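May, 6:40 a.m.

Psalms 120 through 122 before breakfast. Read aloud, one pass, no commentary. Prayer list reviewed and reordered: the Balik congregation moved to the top, pending their vote on the merger with Skoter.

The district letter arrived last night. Combined membership is given as 1,415, which I think includes the inactive roll. Average attendance at Balik is more than 100, so the two figures should not be used in the same paragraph. I have marked this in the margin and will raise it in writing. 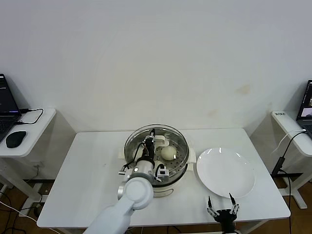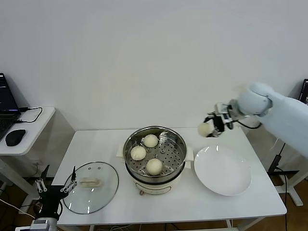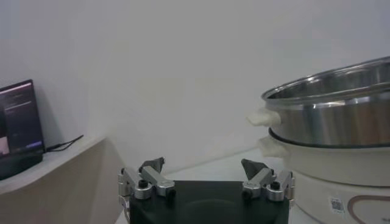
Steamer on the white table.

Fasted until noon. Concentration was adequate for the first hour and poor after that. Sermon draft on Acts 15 now stands at 2 pages – the section on the letter to Antioch is too long and repeats verse 28.

The Goicoechea hall holds 60 seated, so the joint prayer meeting will need the side room open as well. Sound does not carry there. Asked Tundent for the price of one more speaker and a longer cable.

Evening prayer at nine. Still no settled view on the merger. Left it on the list for tomorrow, same position.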